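Laveck Folding Display Wall for Convention Tables

Home / Exhibitors / Table displays / Laveck

In stock. Sent from the Soriano warehouse.

The Laveck is a folding display wall for people who sell or show comics, prints, posters and small collectibles at conventions. It stands behind your table and gives you a high surface for hanging your work, so that visitors can see it also when other people are standing in front of you. It is made from 6 mesh panels, which are connected in pairs before you receive them. One person can set it up without tools.

We sell this model to artists with a small table and to clubs and local museums who need a wall for a short exhibition. It is the same product in both cases, only the feet are different. Please choose the feet when you order.

What you can do with it

You can build the wall straight, in a shallow curve or as a corner. Straight is the most usual for a row of tables. The corner is good when your place is at the end of the row, where visitors come from two sides. For the corner you need the wide feet, please do not use the narrow feet for it.

When all panels are used straight, the wall is 200 cm wide. If your table is shorter than this, leave out one pair of panels and keep it under the table. Many conventions have their own rule about the height of displays, and the rule is sometimes different for tables in the middle of the hall and tables against the wall. We ask you to read the exhibitor papers of your event before you order the extra top row.

Feet and floors

The feet have rubber pads on the lower side. They can be turned to make a foot a little higher or lower. Please do this after the wall is standing and before you hang anything on it. On carpet, the pads sink in during the first hour, so it is good to check them again after that. On hard floors, wipe the place first, as sand under the pad makes the foot slide. 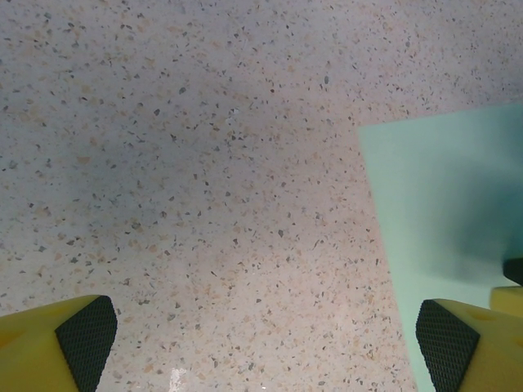 Speckled floor surface with gray and beige chips.

Do not fix the feet to the floor with tape if the hall does not allow it. The wall is made to stand without tape. If your place is close to a large door, put the weight bags on the two outer feet. The bags are delivered empty and you can fill them with sand or with water bottles. A pack of heavy comic books is also possible, but then you cannot sell them.

Hooks, clips and shelves

The set comes with 100 flat hooks. They fit in every opening of the mesh and hold a print in a sleeve, a bagged comic or a light frame. The hook has a round end and does not cut the sleeve. For heavy frames we recommend two hooks on each side, and to hang them in the lower half of the wall.

Shelves are sold separately. One shelf goes over the full width of a panel and has a small edge in the front so that figures do not fall when somebody touches the table. Maximum load for one shelf is written on its label. Please do not put two full shelves on the same panel.

The Grilamel clip is a softer kind of clip for original pages and for paper that has no sleeve. It presses over a wide area and leaves no hole. We still advise that you hang originals only for the day and take them down for the night. Grilamel clips are not included in the basic set. You can buy them in the accessories part of the shop, in white or black.

Material and finish

The panels are steel mesh with powder coating. The colors are black, white and light gray. Black is the best for bright prints, and white makes a small table look bigger. The light gray is new and we have less of it, so delivery can take longer. The hinges are steel without coating, and they are visible from the back side only.

After one season you may see small marks at the places where the hooks are moved often. This is normal wear and it is not covered by the guarantee. You can clean the panels with a soft cloth and mild soap. Strong cleaners for kitchen use will make the coating dull.

Carrying and storage

The folded wall goes in the Onard bag, which has a hard bottom and two long handles. There is also a shoulder strap, but for a long way from the parking place we advise a cart. With the bag, the feet and the hooks, the weight is a little uncomfortable for most people to carry on the stairs.

The bag has a side pocket of 55 cm, good for a rolled banner or for a tablecloth. Put the hooks in the small inside pocket and close it well, otherwise you will find them in the whole car. Store the wall lying flat in a dry room. If you keep it standing for a long time, put it on the hinge side.

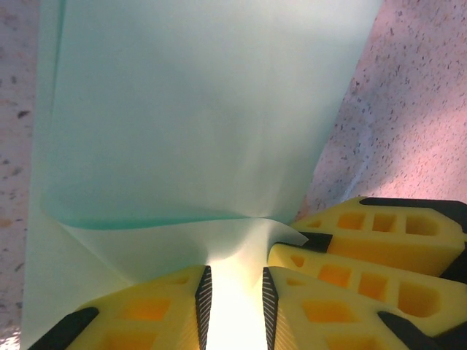

A buyer from a small convention wrote to us that the wall stayed straight during the full weekend, but that she would like a longer strap on the Onard bag and a printed drawing of how to build the corner. The strap we are discussing with the maker. The drawing of the corner is now added on the last page of the manual, and if you bought the wall earlier you can ask us to send you that page.

In the box

6 mesh panels in pairs
Feet, narrow or wide, as you choose
100 flat hooks
2 empty weight bags
Onard bag
Manual

Not in the box: shelves, Grilamel clips, top row, lamp holders, fabric cover for the back.

Delivery and returns

Orders that we receive before noon are normally packed on the same working day. In the months before the big summer conventions we have many orders, and it is better to order early, also if your place is not yet confirmed. You may return an unused wall in its box. We cannot take back hooks and clips when the small pack is open.

If a panel arrives bent, please keep the box and write to us with your order number before you try to bend it back. We will send another pair. It is not necessary to return the full set for one damaged panel.

Questions about orders for clubs, schools and museums

For orders of several walls we can make a separate price and send them in one delivery. Tell us the color, the kind of feet and the month in which you need them. Walls from different orders can be connected together, as the hinge pins are the same in all versions of the Laveck.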